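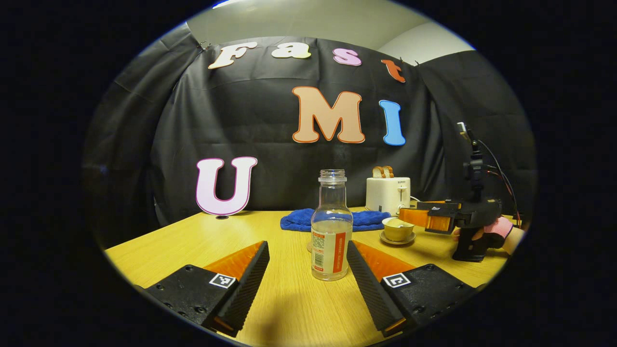
4.2 Leftover water in offices and shared rooms

Most household studies of bottled water count what is bought. Few of them look at what is left behind. In the Tindidham survey we asked staff in 34 workplaces to leave every unfinished drink where it stood until the end of the day, and we then measured what remained. The typical find was a single-use bottle with a small amount of liquid at the bottom, like the clear one in Figure 3, which stands open on a wooden tabletop with its label still on. Bottles of this kind cause trouble at the sorting stage. A bottle with liquid in it weighs more than the sorting line expects, and at the Jekus plant such bottles are often pushed off the belt with the general waste.

Figure 3. Clear plastic bottle, uncapped, with liquid in the lower part.

We weighed 1,000 bottles over the February collection period. Of these, 225 held enough liquid to be rejected under the plant's own rule. Bottles that reached the plant without a cap were rejected less often than bottles with one, as much of their contents had drained out in the truck. This did not make them a better source of material. The drained liquid soaked into paper and card in the same load, and the loss of paper was not recorded by the plant at the time. Our figures for mixed loads are for this reason too low, and we have not tried to correct them.

Labels had a smaller effect than we expected. Wrap-around labels came off in the wash step at both plants we visited. Glued paper labels came off at Cifuentes but not at Jekus, where the wash water is kept cooler to save fuel. The two plants use the same detergent.

We also tested a simple change in the workplaces. In half of them a drain bucket was placed beside the recycling bin, with a short sign asking people to empty their bottles first. The sign was printed in two sizes. Size made no difference. Placing the bucket to the left or right of the bin made no difference either, but moving it to another room did - in those offices the bucket was hardly used, and the cleaning staff asked for it to be taken away.

The Birkix method, which punctures each bottle at the plant and lets it drain on a sloped rack, removes the need for any change in the workplace. It needs floor space that smaller plants do not have. A rack for 500 bottles takes up as much room as a baler, and Cifuentes turned it down on those grounds. Costs for both approaches are given in Section 5.

Print this page | E-mail this page

Reader comments (3)

Does the reject count include bottles that were crushed before collection? I could not find it in the methods section.

We tried the bucket at our school. It works if someone empties it every day. It smells if they don't.

The link to the Section 5 tables is broken for me.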